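Brush rack and felt, reviewed after a winter of bad handwriting

I took up Chinese calligraphy in my forties, on the theory that a hobby with almost no moving parts would be cheap. The theory lasted until I found the Renden website. The rack and the felt are the two things I'd be asked about if anyone ever asked, so they get the review. The brushes get a few lines towards the end.

Rack, brushes and practice felt.
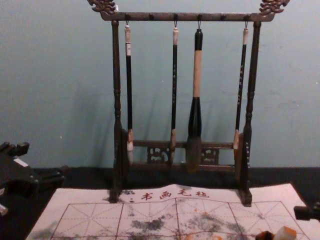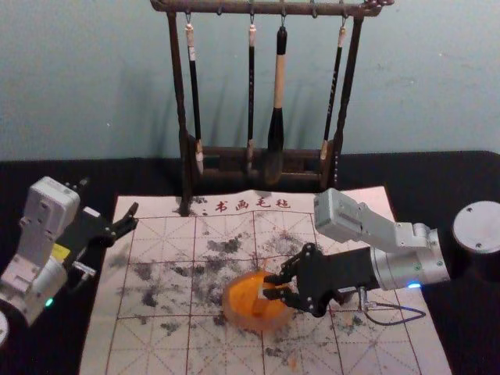
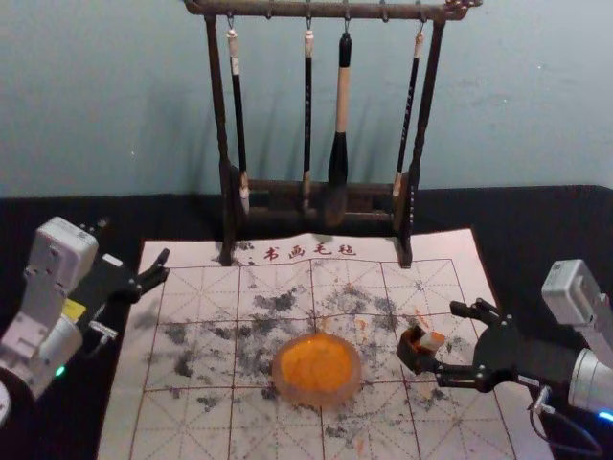

Reading time: 4 min | 582 people found this review helpful

I'll start with the rack, seeing as it cost more than my first bookcase. Renden sells it as the Tumell, in dark wood, with turned posts and a pair of carved finials on top that curl about like dragons who've been told to sit still for a portrait. I had my heart set on something plain. The plain one was out of stock until October, so dragons it was, and I've come round to them. They catch the light a bit on the raised edges and give a guest something to comment on other than my writing.

There are six pegs along the crossbar and I hang four brushes. The spare pegs are a standing invitation to buy more, and I suspect the people at Renden know it. The pegs are small, which suits the metal loops on mine nicely, but a friend's brushes with fat cord loops had to be coaxed on. Check yours before ordering.

Balance was my main worry. One of my brushes is a great big thing with a bristle head like a badger in mourning, and it hangs well below the others. I expected the rack to lean or rattle. It does neither. The squared feet sit flat, and I've bumped the table with a hip more than once without losing anything. The big brush does come down in front of the base, so if you own one any longer than mine, measure first. The listing gives the overall height and leaves the hanging clearance to your imagination.

Now the complaint. Down at the bottom there are two little fretwork panels, very pretty, and they collect dust like it's a paid position. A duster skates straight over the openwork. I use an old toothbrush on a Thursday night while the kettle boils, and I resent it every time. Assembly was fine, although the instructions consist of a single drawing that could equally be of a small gate.

On to the felt, a Jollent, which cost a fraction of the rack and does most of the work. It has a red practice grid printed on it, big squares cut up by finer diagonal and cross lines, and 书画毛毡 along the top edge in red (calligraphy and painting felt, in case you'd mistaken it for a picnic rug). The grid is the reason to buy it. With thin paper on top you can see the lines well enough to find the middle of a square, and my characters have stopped sliding downhill to the right. They're still ugly, but they're level.

Does it stain? Have a look at mine. The middle is a weather map. Ink goes through cheap paper and the felt takes it, and I've given up pretending otherwise. I tried cold water and dabbing, then cold water and swearing, with much the same result. The grid lines have survived both. The grainy orange stuff in the dish in the last photo is another matter – it's gritty, it wanders, and felt hangs on to every speck. Keep anything orange well away from a mat you care about.

I put a black cloth under the whole lot, which I'd recommend to anyone with a decent table and an honest view of their own coordination. The felt stays put on it. The rack's front feet can go on the edge of the felt if you're tight for space, and I haven't noticed any harm from it beyond having to lift the rack to straighten the mat.

The brushes, briefly. Three slim ones and the badger, bought as a set from Ristić for 200 dollars, a figure I've been rounding down in conversation ever since. The slim ones keep a good point and I use them for nearly everything. The big one is for grand gestures, of which I make about 16 a year. It needs a long rinse and a longer hang, so a rack with proper height earns its keep.

Would I buy it all again? The felt, tomorrow, and I'd get two so that one could stay presentable for visitors. The rack, yes, though I'd wait for a sale. Renden knocks a bit off now and then, and the dragons won't have gone anywhere.

Rack: four stars, one lost to the fretwork.
Felt: five stars, stains and all.
Brushes: four stars, pending an improvement in the operator.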